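Print this thread | E-mail this thread

Grasp planner ignores half the counter in sim - Solero 9 scenes
Started by lmanalastas, 12 October 2018

lmanalastas
Right, stuck on this since yesterday. Running the Cordeiro planner against the Solero kitchen set, 400 seeds, same start pose every time. On 16 of them the planner comes back instantly with "no candidates". Not a timeout. Not a collision failure. Just nothing, as if the counter was bare. Perception log says objects found, poses look sane when I print them. Then somewhere between the pose list and the planner they vanish.

Seeds that fail always fail. Rerun 521 as often as you like, same result.

Anyone seen this? Need the numbers for Trilok before he goes to Maltinby.

bisht_t
No rush on my account, I go in January.

Which frame are the poses in when you print them? If it's camera frame they'll look sane whatever you do to them afterwards.

lmanalastas
Camera frame. Hm.

kpaiva
Would bet on the workspace filter. Default box in the Cordeiro config was drawn up for a flat table. Anything below the table plane gets chucked before the planner sees it. Solero has sinks. Sink floor is below the plane. Gone, no warning.

Look for workspace_min_z. If it's 0 that's your answer.

lmanalastas
It's 0. Set it to minus 0.3, reran the 16, nine of them plan now. So thanks! But seven still give nothing. And one of the nine now plans a path clean through the rim which is a diferent sort of bad.

s.mersha
Please don't just drop min_z for everybody. We did that on Rulex and spent ages wondering why the arm kept trying to reach inside cupboards. The box is there for a reason. Proper fix is a second volume for the basin, with its own walls in the collision model, and the planner told to come in from above.

kpaiva
Proper fix yes. She needs numbers this week though. Drop it for the eval, put a note in the results, do the volume later.

s.mersha
"Later" is how it ended up in Rulex for good. Numbers from a setup nobody intends to ship aren't worth much to me. It's a small change, the basin mesh is already in the scene file.

kpaiva
Mesh is there but it's one convex hull. Did you check? A sink as a convex hull is a solid block. You'd have to split it first. Not that small.

s.mersha
Ok, fair, I hadn't checked. That might also be your rim path, Lovely. If the hull is getting skipped as invalid then there's no rim as far as the planner knows.

lmanalastas
Checked, it is skipped. One line at debug level. Lovely.
(yes I know)

marlene_c
Coming at the other seven from the perception end, since the segmenter is partly my fault. What does the cluster step give you? There's a max extent check, anything too big gets treated as furniture and merged into the support surface. And when something merges it drags its neighbours with it if they touch in the depth image. So one big object can wipe out several small ones. The pose list is written before the merge so your log would look fine. Can you post the render for one of the seven?

lmanalastas
Seed 521, straight out of the renderer, no overlays:
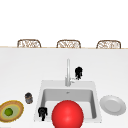

Failure on this one is all seven in miniature I think. Dumped the clusters before and after the merge step like Marlene said. Before: separate clusters, all sensible. After: support surface has swallowed nearly the lot. The big red ball in front of the sink basin is way over max extent from this viewpoint, so it goes into the surface, and the little black thing on the rim to the left of it goes too. The white plate on the right goes as well, but I suspect that's its own problem, low and white on a white counter. The dark jar survives the merge, then gets binned by the filter for some reason I haven't found yet.

marlene_c
Yes that's the merge. Extent check is on apparent size, not metric. Something near the camera looks huge and fails it. Should be metric, was always meant to be metric, there's a comment of mine in the code saying so. Sorry. Patch tonight.

Can't help with the jar.

bisht_t
Jar: check whether the filter runs on the centroid before or after the transform to base frame. I'd still like to know what those poses look like in base frame, which I did ask.

lmanalastas
You did. Printing now.

Ok x and y are swapped for anything that goes through the re-filter after the merge. Only there. First pass is fine. So the jar ends up off the side of the box.

kpaiva
Three bugs for the price of one. Would still run the eval with min_z dropped.

s.mersha
And I'd still not. Put both columns in at least? With the old box and with the new one, so whoever reads it can see what the change bought.

lmanalastas
Both columns, fine. Swap fixed locally, waiting on Marlene's patch, then full 400 again. Will split the sink hull after that unless someone else fancies it

marlene_c
Patch is up on the branch. Not tested on anything with a sink.

Print this thread | E-mail this thread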